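The Robot in the Back of the Bike Shop

I should admit up front that I wanted a robot mostly so it would put my stuff away. Two arms, a table, a box with a lid, me with a coffee. That was the whole dream when I joined the shared workshop in Broltport last April, and I figured I'd be done by summer (ha).

The workshop sits behind an old bike shop and costs me $39 a month, which gets you a bench, a locker, and a lot of opinions. Mine is the bench by the laser cutter, so everything I own smells a little like toast. I'd already burned through two cheap servo kits at home before I came in, and my kitchen table still has the screw holes.

What changed everything was giving up on hardware for a while. Someone at the next bench was using a simulator called Losine for a drone project, and she talked me into trying it for the arms before I bought another motor. I grumbled. I like holding things! But a pair of decent hands runs well past the $2,000 I'd set aside, and in Losine you can drop one on its thumb all night long and it costs you nothing but sleep.

So I built myself a room. Gray walls, big white table, a lidded box in the middle, and a couple of things to move. The project is called Starutard, a name I typed by accident and got fond of.
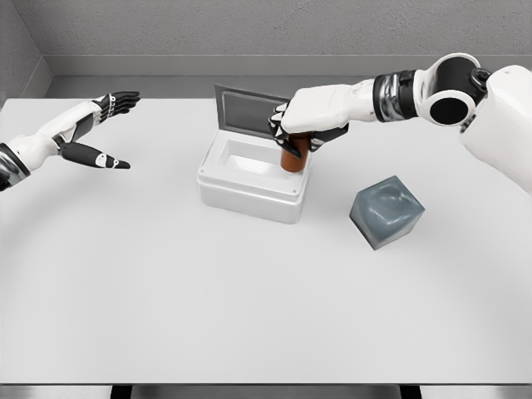
Broltport, Dec 22, 2025

The right hand has the brown can right at the open box, and I've been staring at this one all morning with a silly grin. Look how close that grip is to the lid! Getting the wrist to come over the top without swatting it took me 46 tries, and I kept a tally on the wall in pencil. The left hand is just hanging out over the table, open, holding nothing. I want it to handle the lid someday, but for now I'm happy if it stays out of the way.

The gray cube is next. Cubes look easy and they are not, at least for me, because my fingers (the robot's, I mean) were tuned for round things and want to wrap around everything. I've got a pinch grip half written in a notebook and it's ugly.

If you're tempted to try this yourself, start with a big table. My first one was tiny and the arms spent their time bumping into the edges. Save your grasp settings under names you'll understand later, too. I have a file called "better_better" and no idea what's in it.

Real motors come after New Year's. I've priced a used arm from Maldonado, the surplus place out past the rail yard, and I've cleared a shelf for it.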